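Gingerbread ornament

A gingerbread ornament is a hanging Christmas decoration made in the likeness of a gingerbread man or some other iced biscuit figure. The term covers edible ornaments baked from dough and the more common inedible kind, made from plush, felt, wood, resin or salt dough. In Australia the figures are usually sold as tree decorations, though they are also tied to wreaths, gift bags and door handles.

Form

Most examples are between five and twelve centimetres tall. The body is tan or light brown, and the features are kept simple: two dark eyes, a stitched or painted mouth, and sometimes a coloured patch or button. White or pale trim stands in for piped icing. A flat figure has a front and a back panel sewn or glued at the edge. A rounded figure is stuffed, most often with polyester fibre.

Many ornaments wear clothing that a baked biscuit would not, chiefly scarves, aprons and Santa hats. The hat has a practical use, as the hanging loop can be fixed at its tip and the figure then hangs upright. 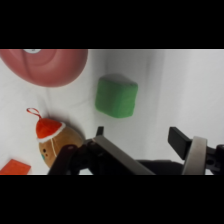

Loops are made from thin cord, ribbon, elastic or twisted thread. Red is the usual colour on a figure with a red hat, and gold is common on wooden ones. A loop of six to eight centimetres will pass over the end of most artificial branches. Shorter loops need a wire hook.

Materials and making

Plush ornaments are cut from short-pile fabric or fleece. The eyes may be embroidered, glued on or set as small plastic beads, and embroidered eyes are preferred where there are young children in the house. Hat trim is generally a strip of white fleece or faux fur, folded over the raw edge of the hat and stitched down.

Felt figures are the simplest to make at home. The two halves are joined in blanket stitch, leaving a gap for the filling, and the cord is caught in the seam before it is closed. Manee Bunnag's pattern booklet Small Things for the Tree gives a gingerbread figure in three sizes, the largest of them with a separate hat.

Salt dough ornaments are mixed from flour, salt and water, cut with a biscuit cutter and dried in a low oven. They take paint well but soften in humid weather – a problem in northern Queensland in particular – and are normally varnished on both sides.

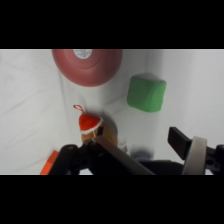
Commercial ornaments are sold singly or in boxed sets. The Stokier range had 27 designs in its first catalogue, among them a pair of gingerbread figures with matching hats. Ostermann sold a heavier resin version, which was dropped after complaints that it pulled down the lighter branches.

Collecting

Gingerbread figures form a small part of ornament collecting as a whole. The collection put together by Britta Sauerland holds 2,049 hanging ornaments, of which 60 are gingerbread men or women. Her printed list was last revised on 07/02/2018 and sorts them by material, then by type of loop. Collectors look for an intact cord and an original fabric tag. Replacement cords are accepted if they are noted in the listing.

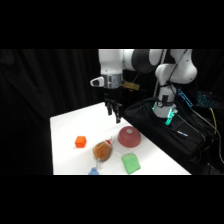 Storage and care

Plush and felt ornaments are brushed with a dry, soft brush and spot cleaned with a damp cloth. Soaking is not recommended, as dye from a red hat can run into white trim. Salt dough must be kept dry, and is best wrapped singly in tissue.

Loops are tucked under the figure or wound once around it before packing – tangled cord is the usual cause of torn seams. Egg cartons suit the smallest sizes.

See also

Biscuit cutter
Christmas tree
Felt craft
Salt dough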